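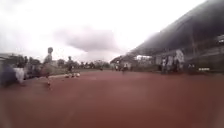
The track at Renotley opens at seven in the morning, and on a gray day in May the first people come in before the lights in the club office are on. They leave their bags in the grandstand and start slow.

Renotley is a town with one high school, one feed store and one running track. The surface was laid by Hukard, a paving firm from two counties over, and the Porero Running Club has used it ever since. Members pay 90 dollars a year. The town covers the rest.

Most of the training is for the 1000 and the 3000. The club has never had much luck with sprinters. A usual morning is a long warm-up, a set of repeats, and then a lot of standing on the track talking about the repeats.

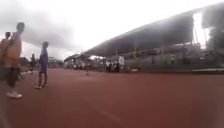
Rain and the roof

Clouds build up fast here. When it rains, the whole club moves under the grandstand roof and does drills in place until it stops. The stand was built for football crowds that moved away when the Hung Road field opened, so there is plenty of room.

The club wants new starting blocks and a better drain at the far turn, where water sits in lane 2 after a storm. The drain comes first. Work is due to start once the school season ends.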